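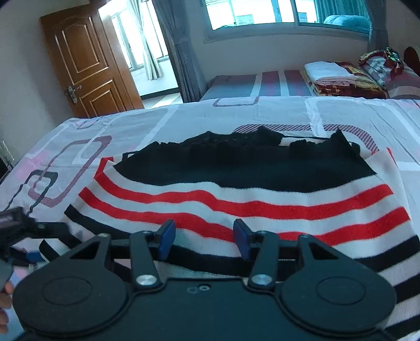
图3 手持夹爪示教时的腕部视角:床面上的条纹针织衣物与一件黑色针织衣物。

4.2 手把手教和遥控教,差别到底在哪

先说我自己的偏见:我从一开始就喜欢手持夹爪,不喜欢遥控。遥控台我坐过太多次了,每次叠完一件毛衣,肩膀都是僵的,眼睛还得在两个屏幕之间来回跳。手持夹爪就舒服多了,抓在手里,往衣服上一推,捏,提,翻,走人。不过论文总不能靠舒服两个字过审,所以这一节我尽量把两种示教方式放在同一张桌面(更多时候是同一张床)上来比。

任务叫“床面整理”,内容听着很家常:衣服随手扔在床上,要把它们分开、抚平,再对折一次。我们在 Grustdale 的住宅里一共收了 912 条示教,其中 300 条来自遥控,其余都是手持夹爪做的。你可能要问为什么不对半分。原因很不体面,遥控太慢了,排期排到后面,大家都往手持那边跑。为了公平,后面所有对比实验里,我都把手持那部分随机抽到 300 条,跟遥控一样多,剩下的只在 4.4 节的规模实验里用。

图3 里那种条纹针织衣物,是我在整个项目里又爱又恨的东西。爱它,是因为条纹给了我们免费的形变线索:布一皱,条纹就弯,策略网络的特征图上看得清清楚楚。恨它,是因为床单上也印着圆角方框,颜色还不止一种。早期版本的策略会一本正经地去捏床单上的方框线,捏起来一小撮床单,然后开始“对折”。这个错误我们在组会上放过很多遍(笑声也很多遍),最后在正文里给它起了个正经名字,叫“背景误抓”。

手持示教的好处,头一条是接触的手感没丢。针织物很软,指尖闭合之前,人会不自觉地往下压一点点,再往回带一点点,让布自己鼓进两指之间。这个小动作我在遥控数据里几乎找不到。遥控的操作者看不到深度,也感觉不到床垫的回弹,于是习惯性地悬在布面上方,慢慢往下蹭,蹭到了就夹。两种轨迹画在一起,末端高度曲线一眼就能分开。

当然手持也有它的毛病,而且毛病不小。人的手太灵活了,手腕一拧就是一个机械臂很难到达的姿态。我们在回放阶段做了一遍可达性检查,超出关节限位的片段直接剪掉,剪完再看剩下的轨迹是不是还连得上。连不上的整条扔掉,不做插值。插值我试过,出来的动作像在水里划,训出来的策略也跟着划水。

视角这件事值得多说两句。夹爪上的相机是广角的,床沿在画面里会弯得很厉害,指尖永远待在差不多的位置,衣服则满画面跑。我一开始老想着先做去畸变,Rainer Schmieder 劝我别折腾,直接喂原图。我不服,两种都跑了。结果原图略好一点,差距落在随机种子的波动之内,所以正文里用原图,图省事,也少一个预处理参数要解释。

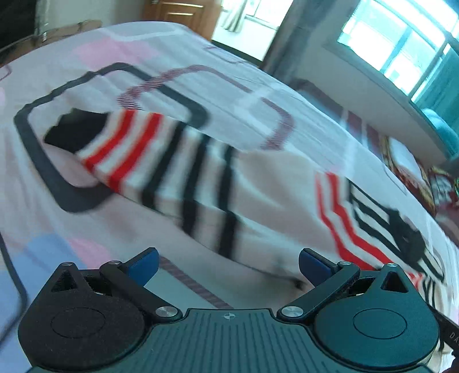
文/Dinesh Tomar、Henk De Bruijn、Bhupendra Kashyap
2022年7月5日

4.3 运动模糊要不要删

接着聊模糊。手持夹爪动得快,画面里的布就会拖出条纹,图3 之后的这一张就是这样:夹爪本体是清楚的,条纹布和右侧的床单已经糊开了。我最初的清洗脚本对这种帧很不客气,清晰度分数低于阈值的一律删除。跑完一看,好家伙,删掉的大多集中在接近和提起这两个阶段,恰好是整条示教里信息最密的地方。

于是我把阈值去掉,重新训了一版。相机采样是 60 帧每秒,训练时降采样,降采样的时候优先挑窗口里最清楚的那一帧,挑不到清楚的就用模糊的,不跳过。这个改动小得不好意思写成贡献,可抓取阶段的表现确实稳了,策略在布面上方来回犹豫的毛病少了很多。我的理解是,策略在真机上执行时也会看到模糊画面,训练时一张都没见过,部署时就容易愣住。Keabetswe Fourie 不太同意这个解释,她觉得主要是时间上的连续性被保住了,跟模糊本身关系不大。我们为此单独加了一组对照:给清晰帧人工加模糊,同时保持原来的跳帧。结果介于两者之间,所以她对一半,我也对一半,这里就把两种说法都留着。

另外有个细节,审稿人大概会追问:指尖张开的宽度怎么来的?我们直接从图像里读,没有另装编码器。两根蓝色的指尖颜色很好认,颜色分割之后取两片区域内侧的距离,再用标定曲线换算成开合量。床单上有浅蓝色的色块,理论上会捣乱,不过指尖在画面里的活动范围很固定,加一个区域掩膜就压下去了。偶尔读数会跳,我们用中值滤波抹平,滤波窗口的长度放在附录里。

遥控那一边用的是 Skarkotus 控制台,开合量有现成的记录,省心。麻烦在延迟。操作者为了等画面,会在动作之间停一下,停顿混进数据里,策略就学会了停顿。真机测试时它常常悬在衣服上方发呆,我站在旁边干着急。后来我们把静止片段压缩掉,发呆少了,但有几次它又在该等布落稳的时候不等了。怎么区分“有用的停”和“没用的停”,我到现在也没有好办法,Halla 那套基于速度的切分我们试过,对布料不太灵。

最后交代一下评测。两种策略各在真机上跑 400 次,每次开始前由不参与训练的人把衣服重新扔到床上,扔法不限,只要求不掉地。Sandhu 评分表按阶段打分:分开、抚平、对折,各自单独记,不因为前一步失败就把后一步自动记零。这样做的代价是总分不太直观,好处是能看出策略到底卡在哪里。手持数据训出的策略在“分开”上领先得最明显,“抚平”上两边差不多,“对折”则要看衣服,黑色那类深色针织物两边都吃力,边缘太难找了。逐件衣物的结果见下一节的表格。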